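O orçamento da Dona Torunn

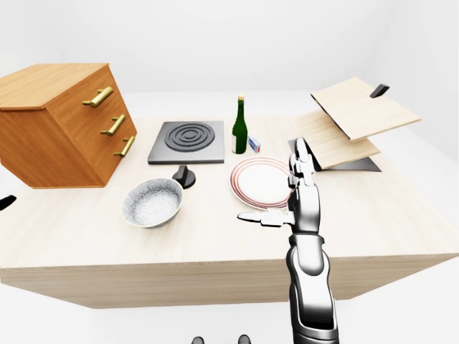 Quanto se deve guardar para a manutenção, no primeiro ano de um braço destes?
Doze por cento do preço de compra, e numa conta à parte, para que ninguém lhe toque quando avariar o elevador.

Torunn Magnusson tinha escrito a pergunta e a resposta no alto da folha, com a caneta azul que reservava para as coisas sérias, e agora relia as duas enquanto o chá arrefecia. A residência de Grundwood ia comprar uma ajuda para a cozinha do segundo piso, isso já estava decidido desde o inverno, e faltava apenas (apenas!) saber qual, quando e com que dinheiro.

Em cima da secretária tinha duas propostas. A da Stideo vinha encadernada, com 108 páginas e um separador de cartolina para cada capítulo, e prometia ensaiar tudo em simulação antes de mandar fosse o que fosse: a mesa, as gavetas de puxadores dourados, o disco do fogão, a garrafa verde, o prato de riscas avermelhadas. A da Hedlund cabia em duas folhas agrafadas e tinha uma nódoa de café, que Torunn, sem querer, achou simpática.

Bateram à porta. Era Gralthorpe, o cozinheiro, com a farinha ainda nos cotovelos.

— Já escolheu, minha senhora?

— Estou nas gavetas — disse ela. — Sente-se, que isto demora. Quantas vezes abre gavetas num dia?

Gralthorpe sentou-se e pensou no assunto com a gravidade de quem nunca tinha sido consultado sobre gavetas em toda a vida.

— Contei uma vez, no dia em que me doía o pulso. Foram 171, e ainda não tinha servido o jantar.

Torunn anotou o número na margem, devagar, e sublinhou-o. Tinha passado meses a perguntar aos fornecedores pela velocidade, pelo consumo, pelo prazo de entrega, e eles respondiam sempre com muita amabilidade e uma tabela. Nunca se lembrara de perguntar pelo pulso do homem que lhe fazia a sopa há tantos anos.

— E o fogão? — quis saber ela.

— O fogão é meu — respondeu ele, muito depressa, e depois corou um bocadinho. — Quero dizer, as gavetas que leve, e os pratos também, e até as tábuas, que pesam. Mas o lume gostava de o ter comigo.

Ela riu-se, tirou da proposta da Stideo o capítulo do fogão, separador e tudo, e pousou-o no parapeito da janela. A soma de baixo ficou logo mais leve. Dava para a conta da manutenção e sobrava para trocar o lava-loiça, coisa de que se falava em Grundwood desde o tempo da direção anterior.

— Então peço novo preço às duas casas — disse —, e em maio voltamos a sentar-nos aqui. Traga bolo.

— De laranja?

— De laranja — confirmou Torunn, e escreveu isso também na folha, logo por baixo dos doze por cento.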